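The Table from Istville

Frans De Haan did not believe in the table. He had read the listing four times in bed and once more on the bus, and he still didn't believe in it.

"Nobody sells a Claeys for that," he said. "It'll be a copy. Or it's got a leg missing."

"It has all its legs," said Britt-Marie Myklebust. She had paid 315 for it, delivered, and was in no mood. "I saw them in the listing."

"You saw two."

That was true, and she left the room for a while.

The seller was a firm called Pedach, out in Istville, which claimed to have been clearing offices for thirty years and had a phone nobody picked up. Frans had called on three separate mornings. He had a whole theory about Pedach by now, and it involved a storage unit and a cousin. When the van did come, early and with a driver who apologized for the stairs, he took it as a bad sign. Crooks were always punctual, he said. They had to be.

They set the thing by the window. Frans walked around it with his hands behind his back like a man at a museum he'd been made to pay for. The listing had said white.

"It's purple," he said.

"It's not purple."

"It's a little purple."

She looked. Pale, certainly. If you stood where he was standing and had his disposition, there was some lavender in it.
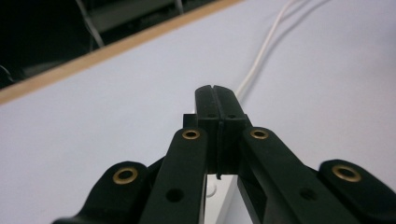 The Second Evening

He found the number after supper. He had gone under with a flashlight, grunting, and for a long time there was only his voice coming up through the top.

"1408," he said. "Stamped. What's that supposed to mean?"

"It's the model, I suppose."

"Or it's how many of these they've unloaded on people."

She put her palm down on the surface, over the place where she guessed his head was. It was perfectly level. She had checked that with a marble while he was at work, and had not told him, as he would only have asked where the marble came from.

"My uncle had a Claeys," Frans said from below. "When he was at Sumateck. You could stand on it."

"Then come out and stand on this one."

There was a silence. The flashlight clicked off.

"I'm not dressed for it," he said, and stayed where he was – looking for the join, he told her later, though he wouldn't say which join, or whether he'd found it.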